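Automação Aplicada - Apontamentos da aula 4
Avaliação de um kit comercial: pinças de mão Brorkon

Antes da aula, leiam a ficha do fabricante até ao fim, incluindo a página em que a palavra "intuitivo" aparece três vezes. O kit Brorkon é vendido em conjuntos de 2 pinças manuais, com o programa de registo Vuvis e um manual traduzido por alguém que claramente tinha pressa. O distribuidor, a Rivas, pede 1468 euros por conjunto. Os portes são à parte, como é tradição.

O que se compra, no fundo, é uma maneira de mostrar a tarefa a uma máquina sem ter a máquina presente. O operador segura a pinça, pega nas coisas, pousa as coisas, e o Vuvis grava. A parte difícil fica para quem treina o modelo, ou seja, para vocês, em julho.

Tarefa de referência: fruta variada, um prato pouco fundo, uma superfície que cede. O catálogo mostra cubos iguais sobre uma bancada lisa, e com cubos iguais até uma mola de roupa faz boa figura. 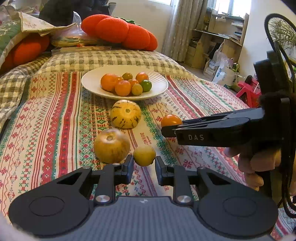
Fig. 1 - Duas pinças, um fruto pequeno entre os dedos abertos de uma e um fruto laranja na ponta da outra.

Reparem na diferença de tamanhos. Uma lima e uma laranja grande pedem aberturas muito diferentes, e o operador resolve isso sem pensar. O modelo não tem essa sorte. Se todas as demonstrações começarem com os dedos abertos ao máximo, é assim que ele vai aproximar-se de tudo, incluindo do que cabia em metade.

A colcha também conta. Um tecido com riscas e filas de pequenos motivos ao estilo do ponto de cruz é um fundo ingrato para segmentar, e um colchão afunda onde se carrega. A ficha técnica fala em "qualquer superfície doméstica". Fica registada a ambição.

Sobre o manuseamento, o que interessa para o relatório:
O peso sente-se no pulso ao fim de uma sessão longa. O fabricante recomenda pausas e não diz de quanto tempo.
Os parafusos dos pivôs devem ser verificados antes de cada série. A chave não vem na caixa.
O cabo deve passar por fora do antebraço. Por dentro, acaba sempre em frente de qualquer coisa importante.

Quanto ao Vuvis, grava bem e exporta mal. Os ficheiros saem com nomes que só fazem sentido para quem escreveu o programa, e convém renomeá-los logo. A versão 3 prometia corrigir isto; corrigiu a cor do botão.

Para comparação, leiam também a nota de ensaio do laboratório de Sturkthorpe, disponível na pasta da disciplina. Gostaram do kit mais do que eu, mas também não o pagaram.

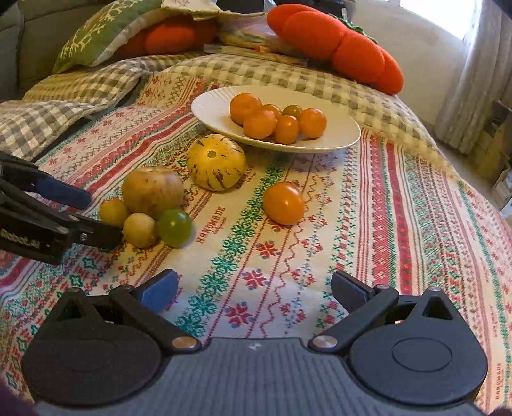

FORMA, COR E OUTRAS TRAIÇÕES

Frutos redondos perdoam quase tudo. Um pepino-doce às riscas, com a cicatriz do pé em cima, já obriga a escolher por onde pegar, e a escolha tem de ser coerente entre demonstrações. Dois operadores com hábitos opostos produzem um modelo indeciso, que hesita a meio caminho com grande convicção.

A cor ajuda menos do que parece. Tomates alaranjados e frutos do género da tangerina no mesmo prato confundem qualquer classificador preguiçoso. Se a instrução for "apanha o tomate", anotem o fruto um a um; "fruto laranja" não é etiqueta, é desabafo.

Trabalho para entregar até Tue 7 June: um parecer de 2 páginas, a favor ou contra a compra do kit. Indiquem a tarefa, o critério de sucesso e o que fariam com o mesmo dinheiro. Pareceres que citem o catálogo sem aspas serão devolvidos à Rivas.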